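4. Care of the cleaning cloths

One pack of Paltico cloths comes with the worktop set. They have wavy stripes and a soft, fuzzy surface. Wash them before first use.
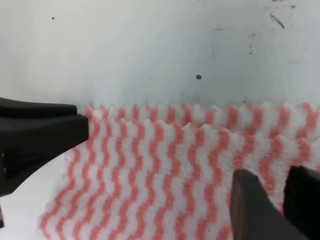 4.1 Washing

1. Shake the cloth out over a bin or out of doors.
2. Rinse it under the tap in cold water.
3. Wash at 60 degrees with towels or other cottons. Keep it apart from anything with hooks or zips.
4. Leave out fabric softener. It coats the fibres and the cloth will smear.

Note: colour may run in the first two washes.

CAUTION: Do not use chlorine bleach. Do not iron.

4.2 Drying and folding

1. Pull the cloth back into shape while damp and hang it by one short side.
2. When fully dry, lay it flat and fold it in half, edge to edge.
3. Fold once more if it is to go in the narrow drawer.

Note: do not trim the scalloped edge – the stitches behind it can come undone. A single pulled loop may be pushed back through with a blunt needle.

4.3 Use on worktops

1. Wipe up crumbs with the cloth dry.
2. For marks, wet the cloth, wring it well and wipe along the length of the worktop.
3. Turn to a clean side for the sink and taps.

CAUTION: Never put a cloth on a hot hob. Cloths used with oil or polish must be washed before they are stored – see section 7.

Spare cloths are sold in packs under order number 227.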